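Section 4: House rules for running the arm in a real home

I'm Krystyna Ostrowski, and I wrote most of this part of the Thorlacius guide at my own dining table, so if it sounds like a person talking to you, well, it is. You should have finished Section 3 (mounting and first power-up) before you start. If the arm isn't bolted down yet, go back!

4.1 Setting up around appliances

1. Unplug the appliance. I don't care if it's switched off at its own panel - pull the plug and put it where you can see it.

2. Take out anything that lifts out. With a rice cooker that means the inner pot. Stand it on the table well to one side, outside the zone you taped off in Section 3.

3. Bring the gripper in from the top, at the slow setting, and stop above the rim. Look at your cables now. They should hang in easy loops away from the appliance, with enough slack for the whole move. 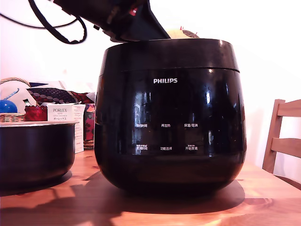
4. Write down the stop height. You'll want the same number next time, and you won't remember it (I never do).

Note: Leave the everyday stuff at the back of the table if that's how you live. Just run the path once with the gripper shut and your hand on the stop button before you let it do anything on its own.

4.2 Holding shiny or curved things

5. Set the grip limit to 22 before you close on anything glossy. The factory value is 400, and that's far too much for a lens or a thin shell.

6. Close on a narrow part near the edge, then wait for code 261 on the controller. That's the "grip settled" message. If you get 952 instead, open up and start over.

Caution: Keep your face out of the space above a held object. I wear safety glasses for this part every single time, and so does Ľubomír Malý, who tests these pages for me.

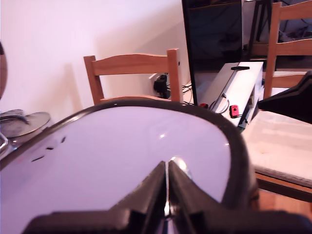 Fingers closed at the notch of a glossy, dark-rimmed piece.

4.3 Fast moves

7. Empty the gripper first. House rule, no exceptions: we don't carry anything at travel speed.

8. Bring the fingers nearly together. A small gap is fine, and I like it better than jamming the tips against each other.

9. Call out "moving" so that anyone in the room hears it, then start the move. Everybody stays behind the tape until the arm has stopped and the controller says so.

Note: Don't judge clearance from the wrist view during a fast move. Baskets and boxes turn into smears and you can't tell how near they are. Check distances with the arm standing still. 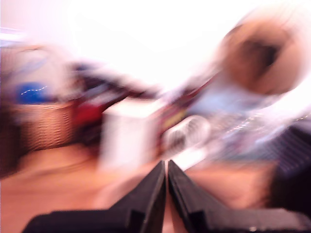
Wrist view with motion blur; fingertips almost meeting.

4.4 Working near a lid or rim

10. Go back to the slow setting. Yes, again, even if you only changed it for one move.

11. Come down in short steps and check the gripper from the side as well as the front. A black gripper over a black appliance is really hard to read, and bright window light makes it worse - pull a curtain if you have one.

12. If the appliance shifts at all, hit stop. Don't reach in to steady it. Back the arm out by hand control, move the appliance, and begin again at step 3.
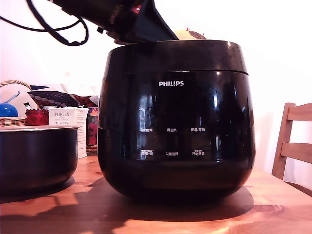

Gripper just over the rim, inner pot set to the left.

13. When you're done, park the arm, cut its power, and only then plug the appliance back in.

Last checked 20 December 2024. Parking positions are in Section 5.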